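Última actualización: 25 de agosto de 2023
Imprimir | Enviar por correo electrónico

La recogida de ropa de cama de Ungate cierra su primera tanda con 707 piezas

Os escribo todavía con pelusas en el jersey, así que perdonad si esto sale un poco atropellado. La campaña de ropa de cama que arrancamos en marzo en el local de Ungate ya tiene cifras de la primera tanda: 707 piezas entre colchas, sábanas, mantas y fundas de almohada, traídas desde 13 barrios y pueblos de alrededor. ¡Y yo que en primavera pensaba que con dos estanterías nos sobraba!

La idea es sencilla y quizá por eso ha corrido tanto. Quien tiene en casa ropa de cama que no usa la trae limpia y doblada, nosotras la repasamos y sale en lotes para familias que estrenan piso con lo puesto. Kalliopi Golob lleva el registro y Morenike Chukwu organiza los repartos, que es la parte de la que yo huyo (conducir una furgoneta por el casco viejo no es lo mío). Con lo que se ha entregado hasta ahora han podido vestir sus camas casi 11 hogares cada mes, bastante más de lo que calculábamos al empezar.

Lo que más me gusta es abrir las bolsas. Hay colchas gruesas de pueblo, edredones infantiles con planetas, sábanas con iniciales bordadas por alguna abuela... Y mucho estampado de flores y hojas, muchísimo, que por lo visto en cada armario hay uno esperando. Yo también he acabado vaciando el mío. Me puse una mañana, lo saqué todo encima de la cama y tardé el doble de lo previsto — me pasa siempre que ordeno, me paro con cada cosa. La colcha que tenía puesta, blanca con hojitas y ramitas verdes y rosas y unas franjas de un rosa bien vivo, se queda conmigo de momento. Le tengo demasiado cariño y además todavía abriga.
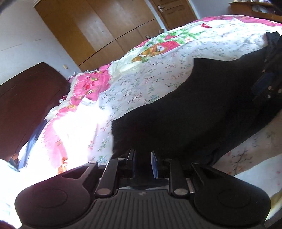 Qué se recoge en la segunda tanda

La segunda tanda empieza ya y durará hasta que se llenen las estanterías nuevas. Azra Radonjić me pide que insista en lo de siempre: todo lavado, seco y doblado, y si puede ser con la medida apuntada en un papelito prendido con un alfiler. Ahora mismo hacen mucha falta bajeras de cama individual y mantas de entretiempo. De cojines decorativos vamos servidas, gracias de corazón, pero por favor no traigáis más hasta nuevo aviso.

También aceptamos piezas con algún descosido pequeño. Ladi Iyamu ha montado un rincón de costura al fondo del local, con dos máquinas prestadas y una caja de hilos que da gusto verla, y va salvando cosas que yo habría dado por perdidas. Si una colcha ya no tiene arreglo se corta para hacer fundas o bolsas. Las manchas son otra historia: si no han salido en casa, difícilmente van a salir aquí.

En cuanto al dinero, la rifa dejó 1,874 euros y con eso se han pagado las estanterías, las cajas y unas cuantas almohadas nuevas, que de segunda mano no las repartimos. Lo que sobre irá a la gasolina de la furgoneta.

Se puede entregar en el local por las tardes o llamar a la puerta de al lado, donde Eluned Lloyd guarda una llave y suele estar a mediodía. Si traéis más de tres bolsas grandes, avisad antes y os hacemos hueco. Y si os animáis a doblar un rato con nosotras, hay café — flojito, eso sí — y mesa de sobra.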